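Notebook > Household > Cloths and linen

Last updated: May

I wanted to write about folding for a long time, and each time I stopped, as it seemed too small a subject. But I have now received three messages about my laundry corner after the last post, and all of them asked the same thing, namely how I keep the cloths flat in the drawer. So it can't be only me who thinks about it.

First, what I mean by cloths. I do not mean bath towels, they are a different matter and I fold them badly. I mean the thin ones: tea towels, cleaning cloths, the big squares for drying windows, napkins, the piece of cotton that goes over the bread dough. When I moved to Broltach I brought with me a cardboard box of these and nothing to put them in. The flat had one kitchen drawer, and that drawer was 40 centimetres wide. I measured it on the first evening, with my coat still on.

In my mother's house the cloths were ironed and stood in a cupboard like books. I tried this for one winter. It is beautiful for about a day, then you pull out one cloth and the neighbours come out with it. Also I do not like ironing, and I have come to the age where I can say so. What I do now needs no iron, only that you take hold of the cloth properly at the beginning.

This is the part where most people are too quick, I think. They take the cloth out of the basket by whatever piece comes first, shake it once and begin to fold on the knee. Then the edge is not straight, and every next fold makes the mistake bigger. I used to do exactly so. Now I look for two corners of the same side before I do anything else. I run my finger and thumb along the hem from one corner until I arrive at the next one, and I hold both of them apart, so that the top edge is a straight line. The rest of the cloth can hang as it likes, it can make a belly and creases, this does not matter yet. 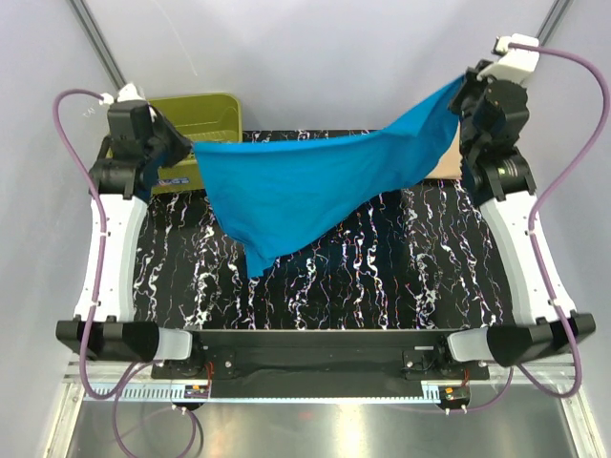 When the top edge is straight I lower the cloth slowly, so that the bottom touches the table first, and I pull it a little towards me while it goes down. The table then does half of the work. If you drop it, air stays underneath and you have to smooth it out with the hands, and with a soft cloth the corners travel away again. I smooth from the middle outwards, with the side of the hand. Two or three strokes are enough.

After this it is ordinary. I fold in half, bringing the far edge to the near edge, and then in half again the same way, so I have a long strip. The strip I fold in three. In the drawer I put them standing, with the round fold upwards, so that I can see the colour of each one and take it without disturbing the row. The window cloths are too large for this system and get one more fold before the strip. They come out thick, and I have accepted it.

A word about material. My oldest tea towels are linen, from a shop called Kultska which was near the station and has since closed. They fold sharply, almost like paper, and they were expensive for me at that time. The cotton ones are easier to live with but they shrink unevenly, so after one year a square is no more a square. You will notice this when you hold up the two corners and the bottom hangs lower on one side. I do not throw them away for that. I let the crooked part go to the inside of the fold, where it bothers only me.

The microfibre ones are the difficult children. I bought a pack from Otex, seven pieces, and they are very good on glass, but they cling to everything, also to each other, and they don't keep a crease. I tried to fold them like the others and they opened themselves in the drawer overnight – I am exaggerating, but not by much. In the end I roll them and put them in a plastic box under the sink. If somebody has a better way, please write to me.

I was also asked what to do with the cloths that are not dirty enough for the wash but not clean enough for the drawer. I have a hook for them on the inside of the cupboard door, and one hook only. When a second cloth wants to hang there, the first one goes to the laundry. It is a strict rule, and I break it every time I have guests.

The drawer itself I lined with a thin cotton from Duangkaew, cut from an old tablecloth which had a burn in the middle. It stops the row from sliding when I close the drawer too fast. I fixed it with four drawing pins and later I took the pins out again, as I kept catching my nails. It stays in place without them.

I fold in the morning, before breakfast, with the radio on, and usually I am finished before the coffee is cool enough to drink. In the evening I do it worse. The light over my table is weak and I don't see which side of the cloth is the right one, and the next day I find half of the row inside out. For napkins I would like to write separately – there are more ways than I knew, and I am still practising one with a pocket for the spoon.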